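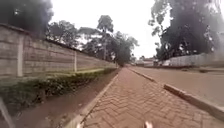

One reader wrote in to say that the freezer drawer on her Vekora upright had started to stick after the last load of shopping, and asked if the seal was to blame. The seal is seldom the cause. On this model the drawer runs on two plastic rails, and frost collects behind the rear stop when the door is left ajar.

Manual defrost, Vekora and Rantala uprights

Both makes use the same cabinet, built at Graltthorpe, and the steps are the same for each. Move the food to a cooler. Turn the dial to 0 and pull the plug. Take out the drawers from the top down; each one lifts at the front once it reaches the stop. Put a shallow tray under the drain spout at the foot of the cabinet and turn the spout to face forward.

Leave the door open. Ice 3 mm thick will let go of the walls in 2 hours in a warm kitchen. Thicker ice takes longer. Do not use a knife or a scraper with a metal edge on the back wall, where the coolant line sits close to the surface. A bowl of hot water on the middle shelf speeds things up. Change the water when it cools.

Wipe the walls dry, then the rails, then the groove behind the door seal. A damp cloth with a little dish soap is enough for the seal. Bleach makes it stiff. Close the door, plug the unit back in and set the dial to 3. Wait until the cabinet is cold before the food goes back.

If the drawer still sticks, check the rails for cracks at the rear screw. Replacement rails are sold in pairs by Clultier as part 169. They fit the Vekora and the Rantala but not the older chest models, which have baskets. The screws are not included, so keep the old ones.

A thin film of frost near the top shelf is normal in humid weather. Frost along one side of the door opening points to a seal that is not sitting flat. Warm it with a hair dryer on low, press it into place by hand and keep the door shut for an hour.

The August issue will cover door hinges and how to move them to the other side.

June 2024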